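Forum > Living Spaces > Sofas, Chairs & Upholstery
Thread: Gray padded thing eats everything I own

khoa_h
I bought the Flokel in May, the dark gray one, because the store said the fabric hides dirt. It does. It also hides pens, chargers and, last night, my house key. Anything small and black that lands next to the side cushion is as good as gone. I got down on the floor with a flashlight at 5 in the morning like a man looking for a contact lens in a coal mine.

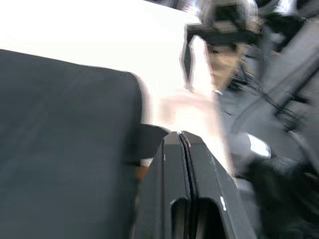 The creases in the fabric don't bother me, before someone starts. I'm told they are "character." What I want is a way to stop losing things down the side without taping the whole seat shut. My current system is a black nylon bag with zippers where everything from my pockets goes before I sit down. My wife calls it the airlock.

marlow_tin
Pool noodle. Cut it to length, shove it down the gap, done. Mine has been in there for 2 years and I've only thought about it when typing this.

dottie_k
A pool noodle squeaks every time you lean back. Ask me how I know. Get a rolled towel in a dark color and push it in with a wooden spoon.

marlow_tin
Mine doesn't squeak. Maybe it's how you sit.

dottie_k
I sit like a normal person – downward.

ludska_owner
I had the Flokel before I switched to a Ludska. The gap on the Ludska is smaller, so now I lose only coins. I consider that progress, though my dog liked the old one better. Back to the bag: a black bag for black things in front of a dark gray seat? You've moved the problem and given it a zipper.

khoa_h
The zippers are the whole point. Things that are zipped in stay in. I'll admit the bag itself went missing once, for an afternoon.

The bag:
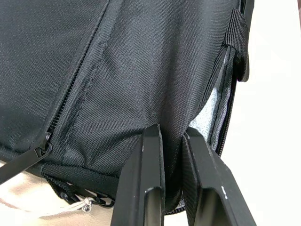

WHAT I'VE TRIED SO FAR

1. Rolled towel. Works until a guest pulls it out and asks whose it is.
2. Foam strip from Nanham. 50 inches long, and I cut it too short on the first go.
3. Telling the kids not to bring small things to the seat. No comment.

dottie_k
What kind of towel? If it was a bath towel, that's too fluffy. Dish towel, rolled tight.

khoa_h
Bath towel. Fine. Trying a dish towel tonight.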